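Zweiarmsystem von Juvus packt Backwaren in Tüten - Mietmodell startet im Dezember

Clestberg. Juvus bietet sein Packsystem für Bäckereitheken ab Dezember zur Miete an, für 3690 Euro im Quartal. Wir versprechen keine Wunder: Wer an der Theke schnell ist, bleibt schneller als unsere Arme. Ob sich die Miete unter 1000 Tüten pro Woche lohnt, bezweifeln wir selbst.

Ein Arm hält die Tüte, der andere greift das Gebäck.

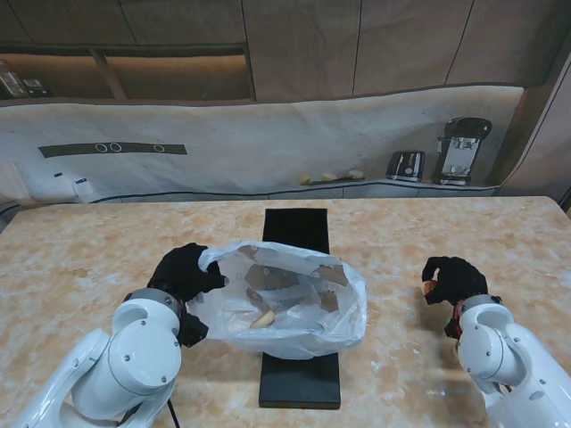
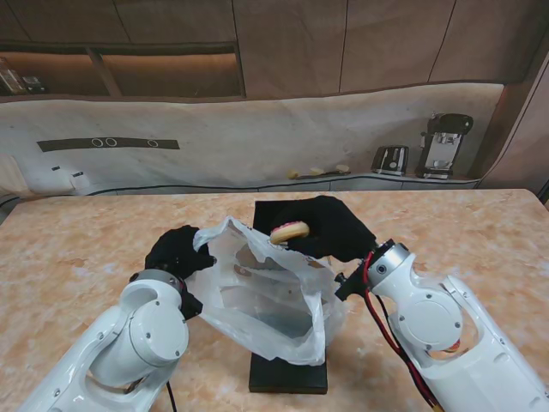
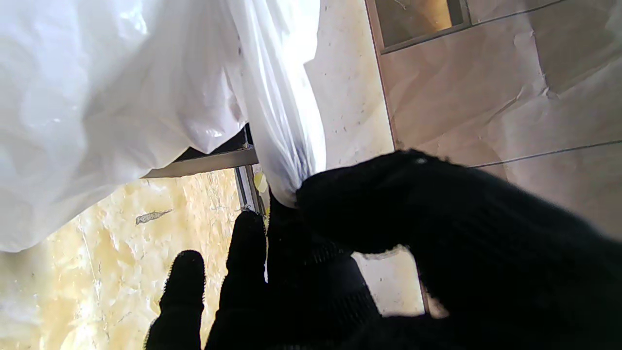
Handschuhe sind Verschleißteile und kosten extra. Testtermine in Vostitz auf Anfrage.

5 Mal geteilt

Kommentare (2)

kruemel_v: Und wer wischt die Glasur ab?

Teigling: 3690 im Quartal - ohne Handschuhe?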